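3. The setup, and how we spent our time on it

3.1 What the class asked for

The course gives every team the same brief on day one: pick a chore, teach two arms to do it, and write down everything that goes wrong. Our team picked clearing up after lunch. I'd love to say we had a deep research reason for that, but we'd all just eaten and the table looked terrible. It did turn into a pretty good problem, though. Lunch trash is soft, crushable, shiny, half full of liquid, and never the same shape twice, and most of what we had read before the course used blocks.

The task as we wrote it up for the instructors goes like this. A handful of items sits on a table with a bin on either side. One bin is for things that can be recycled, the other is for everything else. The arms have to get each item into the correct bin, and a cup with something left in it has to stay upright until it is over the bin. (We argued for a whole afternoon about whether a cup should be emptied first. We left emptying out of the task, and I still think that was right, even if one of my teammates will bring it up at graduation.)

We called the project Motville, after the name somebody had typed into the shared folder before we had a better one. The control code is Motville too, so if you pull our repository and wonder, it's the same thing.

3.2 Table, arms and objects

The work area is a white rectangular table with the two arms coming in from opposite sides. Each arm carries a parallel gripper with two black fingers. We kept the stock fingers for the whole term. Another team printed longer ones and got nice results with thin items, but they also broke a lot of them, and we didn't want to spend our evenings at the printer.

Objects came out of a box we called the pantry. It held paper cups, foil trays, napkins, wrappers and whatever bread was going stale that week. Before each trial one of us pulled items from the pantry and set them down anywhere the arms could reach, with no grid and no tape marks. We tried tape marks for the first 30 trials and threw those trials out, mostly because we could tell the policy was learning the marks! If you run this in your own class, skip the tape.

Liquid was a rule we added halfway through. An empty paper cup is easy to pick up and easy to crush, and nobody on the team minded when one got crushed. Once there is something in it, the grip force starts to matter a lot, and so does the path, and so does the mood of whoever has to go get the paper towels.

Figure 3 gives the layout for one of the mixed trials. The left gripper is open, both are clear of the objects, and the three items are all toward the right: a filled paper cup, a crumpled foil tray and a small crumpled beige lump. The blue bin is at the left end of the table and the beige one stands to the right of it.

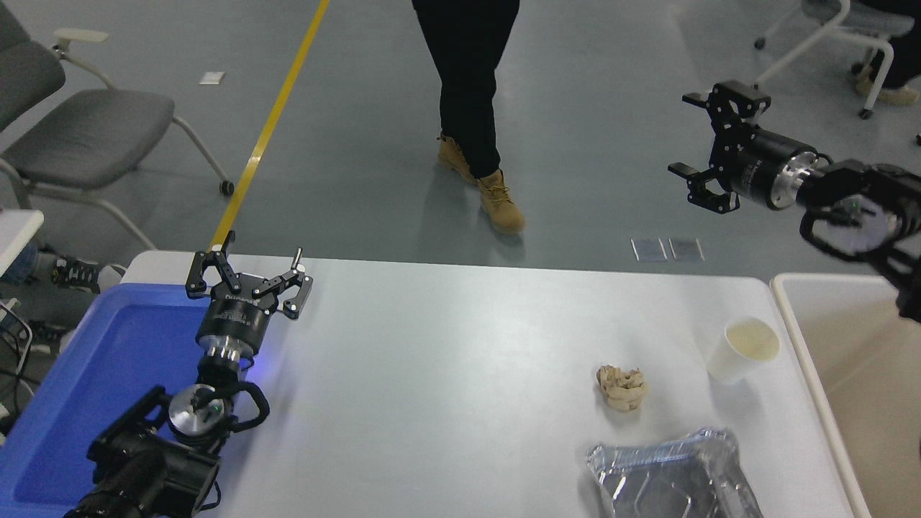
Figure 3. Work area for a mixed trial, with both bins in place.

3.3 Collecting the demonstrations

We drove the arms by hand for the demonstrations, one person for both arms. Early on we tried splitting it, with one driver per arm, and it was a lot of fun and completely useless. Two people have two opinions about who reaches for the cup. You could see it in the recordings: both arms start moving, both stop, both start again. A policy trained on that does the same little dance, and we have the logs to prove it.

By the end of October we had 600 demonstrations. Of those we kept 365 for training. The cuts were mostly our own sloppiness — dropped items, a driver changing their mind in the middle of a reach, somebody leaning over the table to fix something while the recording was still on. We went back and forth on whether to keep the drops. Our first model was trained with them and it dropped things in a very confident way, so out they went.

I want to spend a minute on the foil, since it ate more of our term than anything else. Foil trays reflect the overhead lights, and the reflection moves when the tray moves, and every dent makes a new set of bright spots. Our depth readings on it were junk. We stopped using depth for foil and went with color only, and we added demonstrations with the tray turned and squashed in as many ways as we could think of. That helped more than any change we made to the network. It also meant we got very good at squashing trays.

The bread was the other surprise. It deforms when the fingers close, so the gripper never quite reports the width you expect, and our first success check called a good grasp a failure almost every time. We loosened the check for soft items and moved on. A better version would look at the finger motor current, and we list that under future work with everything else we ran out of weeks for.

3.4 Training and baselines

We trained one policy for both arms, with a shared view of the table and the joint positions of each arm as input. The two baselines were Haveo, the scripted controller handed out with the course, and Elgate, which is the entry from the team that had our bench the year before. Elgate was written for dry items only. We ran it on the wet trials anyway, with its authors' blessing, and we report those numbers in a separate column so the comparison stays fair.

Each method got the same trials in the same order, and we repeated each trial 5 times. Whoever was resetting the table did not know which method was coming up next. That was my teammates' idea and I grumbled about it because it made everything slower, but it caught me placing the cup in a friendlier spot when I thought our own policy was up. So I take the grumbling back.

Comments

hauser_lab_kid: We did a version of this in our club with plastic forks added. Do not add plastic forks.

tinbender: Any chance you'd share the foil recordings? We have the same trouble with depth and were about to give up and spray the trays matte.

Author reply: Yes, they're in the Motville repository under soft_and_shiny. Let me know how the spray goes, we never tried it!

rowan88: Did the policy ever learn to use both arms on one item, or is it always one arm per object?

Author reply: Always one arm per object. We never demonstrated a handoff, so I wouldn't expect one.

Contact the project team | Copyright the authors | Back to top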